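Journal Current issue Archive For authors Search

Archive > Household Studies > Storage and Use of Small Personal Items

3.2 Brushes and their containers

Makeup brushes were the group of items that participants moved most often. Of the 38 households in the study, 14 kept their brushes standing in an open container, and 11 laid them flat in a drawer. The rest used a bag or had no fixed place for them.

Standing storage keeps the bristles clear of other items, but it depends on the size of the container. A large brush with a dense head takes up the space of several small ones, and it tends to lean on its neighbors. In the Ludis interviews, people with only one or two large brushes often left them out on the table and put the small ones away. Nine households said they sorted by size at least once a month. We did not find a link between sorting and the number of brushes owned.

For the table task we used a plain white surface, so that the items stood out clearly from it. Large and small brushes were handled separately. Figure 4 shows a large brush with a flat-topped, dark head held upright, with a smaller brush in a cream-colored stacked container on the table.

Figure 4. Large makeup brush and stacked container, table task.
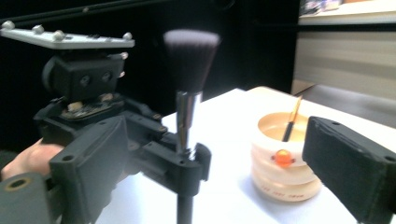

3.3 Drawers and trays

Flat storage was more common in homes where the bathroom was shared. Participants in this group mostly used a shallow tray inside the drawer, and brushes were mixed with combs, tweezers and pencils. Retrieval took longer when the handles pointed in different directions. The Pedby tray, which has fixed sections, was tried in October and is covered in Section 4.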